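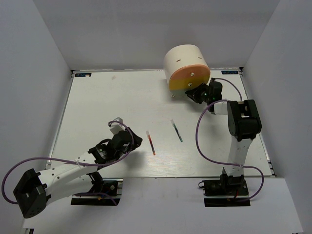 What is Restow?

Restow is a small school of clothing repair and remaking, based in Clavside. We teach people to cut, mend and rebuild garments using cloth that already exists, and we've been at it long enough to wear out 4 cutting tables!

Our main course, the Gilmartin Program, runs from the fall through to early summer. Each group has 30 students (we tried going bigger once and the line for the overlockers was awful). Some arrive with a degree in fashion, some have never threaded a bobbin, and we love having both in the same room. The first weeks are spent taking clothes apart – collars, plackets, waistbands, linings – because you learn so much about how a jacket goes together when you have unpicked one stitch by stitch.

After that comes pattern cutting for odd shapes. Most textbooks assume a clean roll of fabric, and our students get a pair of curtains with a sun stripe down one side, or a stack of shirts in four slightly different blues. It's a great puzzle and we never get tired of seeing what people do with it.

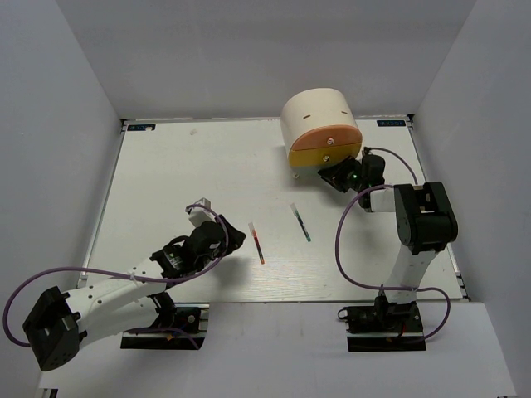 The cloth itself comes mainly from the old Gorkell mill, which passes us its short ends and misprints, and from clothing drives in town. Last year we sorted about 3000 pounds of it. Wool and denim go fast. Stretch jersey piles up, so if you have ideas for stretch jersey, please come and see us!

In December the students hold their winter show, with 84 seats and a runway made of taped-down cardboard. Every look has a tag listing what it used to be, and people do stay afterward to read them all. The summer show is bigger and moves outdoors if the weather is kind.

We also run evening mending sessions, open to anyone, with machines and thread provided. Bring the coat with the torn pocket. Bring two if you like.

Applications for the next Gilmartin Program close on 1st August. There's no portfolio to send, only a short letter and one thing you have repaired yourself, however wobbly the seam.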